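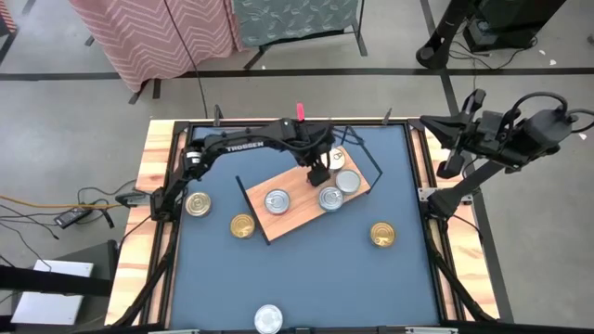
Setting Up a Can Sorting Demonstration for an Open Day

These notes describe how the can station is run at the Clonside workshop during open days. They assume a two-arm table that already works under normal lab conditions. Arm calibration and software installation are covered on separate pages.

1. Choose the task

A demonstration task should be understood within a few seconds by a person walking past. Moving drink cans onto a board meets this requirement. The start state and the goal state look different from a distance, and a dropped can causes no damage. Use empty cans. Full cans change the load on the wrist and will leak sooner or later.

Mix silver and gold cans if you have them. Visitors tend to ask whether the arm sorts by color. In the Clonside version it does not, and the presenter should say so.

2. Prepare the table

Clear the blue surface and wipe it down. Set the board at an angle to the table edges. A board placed square to the rails lets the arm repeat nearly the same motion each time, and visitors may take it for a fixed recording. Check that every corner of the board can be reached with the gripper pointing down.

Spread the remaining cans over the open surface. Leave enough space between them for both fingers to pass. Cans near the base of the arm are the hardest to pick up, as the links have to fold tightly. Put one there only if the policy has handled that position in rehearsal.

3. Park the second arm

The one-arm version of the task is easier to explain. Raise and fold the idle arm before the session starts, then disable its commands in the session file. Confirm that its gripper clears the path of the working arm at full height. Bohdana Kobzar, who ran the first open day, parked it again by hand between groups. This is no longer needed if the hold setting is on.

4. Check the cables

Bundle the cables along the links and move each joint through its range by hand with the power off. Look for pulling at the elbow and the wrist. Floor cables must stay on the far side of the visitor line. Tape the line at least 6 feet from the table. Black tape shows up well enough on gray concrete.

5. Rehearse

Run 100 placements on the day before the visit, using the same lights that will be on during the session. Count a placement as good when the can remains on the board after the gripper has opened and moved away. In the March rehearsal the station reached 89. Most of the misses came from cans touched by one finger during the approach.

If the result is lower than your last rehearsal, check these items in order:

Gripper finger pads, for wear or dirt
Board position against the saved start state
Camera mounts, for movement
Lighting from open doors or windows

6. Run the session

Keep groups to 13 people or fewer. Start the arm before the group arrives at the line. Let it place two or three cans before anyone speaks.

The presenter stands on the visitor side. The operator stays within reach of the stop button and does not answer questions while the arm is moving. If a can rolls off the table, stop the arm, replace the can, and restart from the saved pose. Do not reach in during a pause between motions.

7. Close down

Return both arms to rest before cutting the power. An arm that loses power while extended can drop onto the board. Record the number of runs and any stops in the Naltbridge log, with the time of each stop.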